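Jan 16, 2025

# Kolutia hard wax oil, after most of a year

I bought the Kolutia starter kit last February to redo a kitchen table that had been finished in something glossy and had gone cloudy at one end. I have since used it on two more tables, a set of shelves, a cutting board (a mistake, see below) and the top of a workbench. I paid for everything myself.

The kit costs $29. In the box you get a can of oil, two white pads, a lint-free cloth, a stir stick and a folded sheet of instructions. The sheet is short and mostly right. It doesn't tell you how far to sand, and that is the first question anyone will have.

## Sanding

I took the first table up to 1000 grit by hand. It felt like glass and the oil hardly went in. It sat on the surface, stayed tacky for days and wiped off in streaks. I sanded the whole thing back to 150 and started again, and it came out fine. Octavian Sandu, who refinishes furniture and has the shop behind mine, looked at it and said he stops at 120 on tabletops and 150 on chair arms. I now do the same. Vacuum first, then wipe with a dry cloth. Water raises the grain and you will have to sand again.

If the old finish is polyurethane, all of it has to come off. You will see any patch you missed as soon as the oil hits it.

## Putting it on

Stir it, don't shake it. The wax settles at the bottom of the can in a soft layer and it takes a few minutes to mix back in. I pour a puddle the size of a coffee cup lid and work it out with the pad in circles, then along the grain. Wait ten minutes. Wipe off everything that will come off. People leave too much on, me included, and the spots they leave turn shiny and catch dust.

The second coat takes far less oil than the first. On the kitchen table the first coat used up about a third of the can and the second barely made a dent. I have never needed a third, except on end grain.

The smell is stronger than the label suggests. It's a nutty, paint-store kind of smell and it hung around the house for four days with a window cracked. I do tables in the garage now.

Lay the used cloths out flat outside to dry, or put them in a metal can with water. Oily rags in a pile can heat up and catch fire. The instruction sheet does mention this, in very small type on the back.

## How it looks

Flat, with a slight sheen if you look along it toward a window. On pale wood it adds a little yellow — less than the Ulaler oil I used before, more than the water-based Najjar finish. On walnut it goes quite dark. If you want pale boards to stay pale, try it on the underside first. The differences between boards show up more once they're oiled. I like that, but Viorica Neagu, who owns the second table I did, wasn't sure about it at first and asked if one plank had been stained. It hadn't.

## How it holds up

Water is fine. Coffee is fine if you wipe it up the same morning. Red wine left overnight made a ring that I could still find after cleaning. I rubbed the spot with a gray pad, put on a dab of oil, and it blended in. That kind of repair is the main reason to use this over a varnish.

Heat is the weak point. A pan straight off the stove left a white mark, and so did a pizza box. Use a trivet.

Scratches depend on the wood more than the finish. My bench top is fir and dents if you look at it. The oil doesn't stop that, though the dents don't flake at the edges the way varnish does.

On the cutting board it wore off in a month. Use plain mineral oil for those.

## The can

The lid is bad. It's a press-on lid with a thin rim, and after a few openings mine bent and stopped sealing. The last quarter of the can skinned over by fall. I poured what was left of the second can into a small glass jar and filled it close to the top, and it has kept well. Harnine sells a similar oil in a squeeze pouch, and I may try it next just for the packaging.

## Would I buy it again

Yes, for tables and shelves. For a desk that gets wiped down daily with spray cleaner I'd pick something harder. Plan on a fresh thin coat once a year where hands and plates go, and give it a full week before you put anything heavy on top, whatever the sheet says about 24 hours.

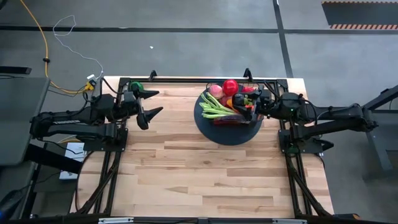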